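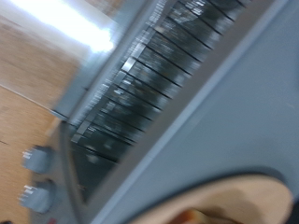
Wrist view on the move, passing the dark window and the two knobs.

Teaching by hand and by remote: your questions

Which method should I start with?
Start by hand if you can reach the arm comfortably. You hold it near the wrist and lead it through the job while it records. Remote control takes longer to learn, but it keeps your own hands out of the wrist view.

What do I need for remote control?
The Traveo hand controller, the wrist view open on your screen and a clear line of sight to the bench. Stand to one side of the arm, outside the marked area.

How many demonstrations does one task need?
We ask for 50 good ones before the first training run. Simple jobs, such as pushing a door shut, may need fewer. Turning a knob usually needs more.

How long should each one last?
Keep it under 60 seconds. If a task runs longer, split it in two and record the halves as separate tasks.

My wrist view is a blur. Do I have to throw the recording away?
A few smeared pictures while the arm swings across are fine. If the view is smeared at the moment of contact, delete the recording and do it again at a slower speed. Try setting the speed dial to 5.

Do shiny surfaces matter?
They can. Glare on metal or glass can hide an edge you need. Move the lamp or turn the appliance a little, then leave both where they are for the rest of the set.

Should I keep recordings where I made a mistake?
Keep them if you put the mistake right in the same go. Mark them "recovered" in Fasia so they can be sorted later. Delete any where you gave up.

Can two people share one set?
Yes, but each should record under their own name. People approach a handle from different sides, and it helps to know whose recordings are whose.

Where do I send a finished set?
Upload it to the Wukdale shared folder and tell Eglė Kivi the name of the task.

Comments (3)

tomasz_r
Does the 60 seconds include moving back to the start position?

Eglė Kivi
No. Stop recording when the task is done, then move back.

benchfour
I did 69 for the left knob and it still missed on the first run. Went back and found I'd nudged the lamp halfway through. Redoing the second half now.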